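Lockout hasp - a clamp that keeps an energy-isolating switch in the off position while people work on the equipment. Takes several padlocks at once, one per worker. The Riltach type, steel jaws, is rated for panels up to 500 volts; the Gommont is plastic, non conductive. Power stays off untill the last lock is removed.

Each lock carries a name tag. Keys are not shared.
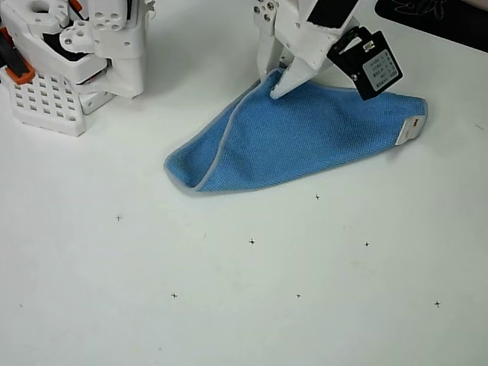

Edith Salazar disagrees on group boxes, and holds that one box per shift is enough for small crews.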